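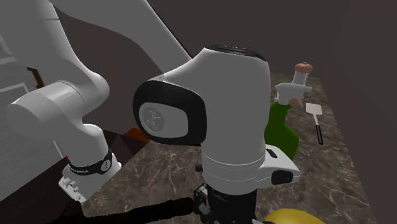

Chapter 6
Soil, the Busiest Place on Earth

Pick up a handful of garden soil and give it a squeeze. It may hold together like cookie dough, or it may fall apart and run through your fingers. Either way you've just run a field test that farmers have used for as long as there have been farms, and you've learned something real about what could grow there.

Most of us walk over soil all day without a second look. That's a shame, because there is so much going on down there! Roots push through gaps thinner than a hair. Fungi trade minerals for sugar. Worms drag dead leaves under at night and leave tidy little piles behind. Rain that fell last week is still creeping downward, and grain by grain, old rock is turning into food for plants.

In this chapter we'll dig in (yes, bring a trowel) and look at how soil forms, what it's made of, and why two fields on the same road can behave so differently.

A tale of two fields

Facundo Godoy grows onions and squash outside the small town of Insaurralde. He has 2 fields, one on each side of a creek. The upper field drains so fast that he waters it twice as often as his neighbors water theirs. The lower one stays heavy and sticky well into spring, and one June he got a tractor stuck in it up to the axles.

Same weather, same seeds, same farmer. So what's going on?

When Godoy dug a pit in each field, he could see the answer in the walls. The upper pit was pale and gritty nearly all the way down. The lower pit had a thick, dark top layer, and under it was a band of gray clay so dense that the shovel came out with a sucking sound. Long ago the creek had flooded again and again, dropping its finest mud on the low side. The high side got the coarse stuff, washed down from the Rullano hills.

We'll come back to these pits several times, so keep them in mind – the sandy one up top, the clay one down low.

What soil is made of

A typical healthy topsoil is close to half solid matter and half open space. The solid part is mostly mineral grains, plus a small share of once-living material. The open space holds air and water, and the balance between them shifts every time it rains.

Mineral grains come in three sizes. Sand is the largest, and you can feel it scratch. Silt feels like flour. Clay is the smallest of all, and when wet it turns slick and can be rolled into a ribbon between your thumb and finger. The mix of the three is called soil texture, and it explains a lot about Godoy's onions.

How long does it take?

Soil builds slowly. It can take over 200 years to make a single inch, and in cold or dry places much longer. Losing that inch to wind or a bad storm can take one afternoon.

Words to know

Texture: the mix of sand, silt, and clay in a soil
Horizon: a layer of soil that differs from the layers above and below it
Humus: dark, well-rotted plant and animal matter
Parent material: the rock or sediment a soil formed from

Before you read on

Find two spots near your home or school where plants grow differently. Take a spoonful of soil from each, wet it a little, and try to roll a ribbon. Write down how long each ribbon gets before it breaks, and keep your notes – you'll need them for Section 6.2.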